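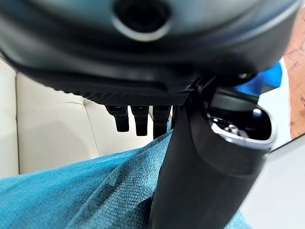

Cushion Day: Tips for Trying Out Robot Hands on Soft Stuff

If you're comparing grippers for chores around the house, start with the couch. I mean it! Cups and boxes are fun, but a hard box has the same shape every time you reach for it, and you learn most of what you need in an afternoon. A throw pillow will teach you something new on every grab. It slumps, it slides, it bulges up in the middle when you squeeze the ends, and the corner you were aiming at has folded underneath by the time the fingers get there.

We've been comparing hands, wrist mounts and cameras on ordinary living room jobs, and these are the tips that stuck.
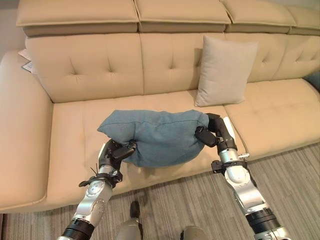 Maureen Halvick
Workshop and Home Projects Editor, Sundale Home Notes
8 December 2021

Pick one cushion and stay with it
A medium cushion with a woven cover is my favorite for a first test. The weave gives the fingertips something to bite on, and you can read the wrinkles. Big creases running in from both ends mean you're squeezing hard. A cushion that sags between the hands wants a wider grip or a little more pull outward. Once you've chosen one, use it for every hand on your list. We switched cushions halfway through our first round and had to throw out the scores.

Grab the ends first
With two arms, take hold at both ends, fingers over the top and thumb underneath where the hand has one. Close slowly. Stop when the fabric has bunched into the grip, and lift only an inch or so before you commit. If one side slips, set the whole thing down and start again. Chasing a sliding pillow with one hand is how you end up bumping the backrest.

Mind the leather
Smooth upholstery is lovely to test on (pale leather especially, you can see the hands so well against it) but it marks. My rules:
Take off anything with an exposed screw head that could drag.
Come down from above and keep your knuckles off the seat.
Run the approach once in the air, a hand's width higher than you need.
Wipe the fingertips. Black rubber on a cream sofa is a sad combination.
Tufted backs need extra room. Fingertips love a button crease, and a hand that catches in one will tug the panel before you've noticed.

Fingers or pads?
I went in sure that jointed fingers would win everything. They were wonderful on the cushions - they wrap, they pinch, and they forgive a sloppy approach. The Rashti hand was the one I kept going back to for anything squashy. But the plain Zurkirton two-pad gripper was quicker on folded towels, and much easier to line up on the edge of a magazine. If you mostly want laundry moved from here to there, don't write off the simple one. If you want pillows put back nicely, go for fingers.

Give short, stubby fingers a fair try too. They don't reach deep into a fold, but they're sturdy, and you can press down on a throw to flatten it without worrying about a delicate joint.

Cameras: use two views
A head view shows the whole couch and both hands, so it's great for deciding where to go. A camera down at the wrist is great for the last few inches, when you want to know if there's cloth between the fingers or only air. The catch is that a wrist camera can lose a lot of its picture to the hand itself, and sometimes the other arm too. Before you tighten anything, close the hand, open it, turn the wrist both ways, and watch how much of the view stays clear. Then tighten. I spent an hour nudging a Sarketon bracket by tiny amounts and it was the best hour of the whole test. Suddenly I could see the fold I was reaching for!

Tape your cables
Loose cable near a wrist will find a pillow corner. Leave enough slack for a full turn of the wrist, then strap the rest flat along the arm. Check the straps again after lunch. They creep.

Controllers: go for the slow one
Try each controller on its gentlest setting with a cushion already in the hands, and see if you can squeeze a little more without squeezing a lot more. That in-between range matters so much on soft things. A trigger with a long pull suited me better than a thumb wheel, though people with bigger hands may feel the opposite. Do sit down for it, in a chair at the same height as the couch if you have one.

Keep a dull little log
Our notebook got to 842 grabs before I was happy with the comparison, and the best thing in it is the column headed "what the cushion did." Slid left. Rolled. Popped out at the lift. Write that down every time, along with which hand and which cushion, and patterns show up fast. Half of our drops with the pad gripper had the same cause, a grip too close to the corner.

Between rounds
Plump the cushion! A pillow that has been squeezed all morning gets easier to hold, and the hand you test last will look better than it is. Shake it, turn it over, put it back on the same spot on the seat, and go again. For a throw blanket, shake it out completely and drop it any old way. Next on my list is a fitted sheet, and I'm keeping the finger hand on for that one.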